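July 5, 2026

Plurnix corpus, local politics coverage. Ran the dedupe pass on the Cabral council election articles. 1,763 in, 839 left after merging reprints. Most of the loss is wire copy on the candidate's arrest, same text under different headlines.

Hand-checked 208 for stance labels. Court reports score as hostile when they only quote the charge sheet. Moved quoted text to its own field.

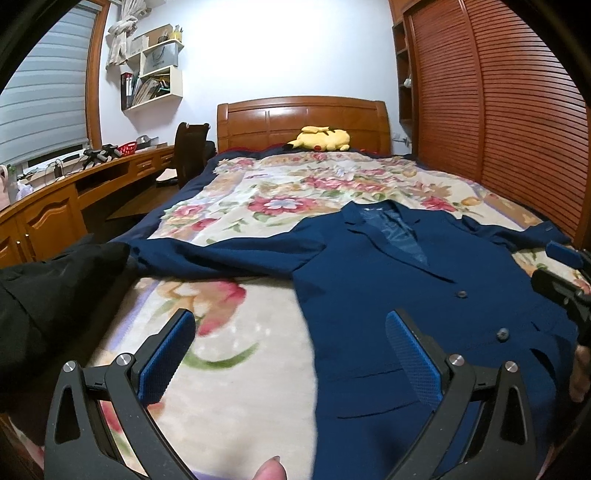 Reran with the quote field masked. Four labels still wrong, all opinion columns. Redo the split before September.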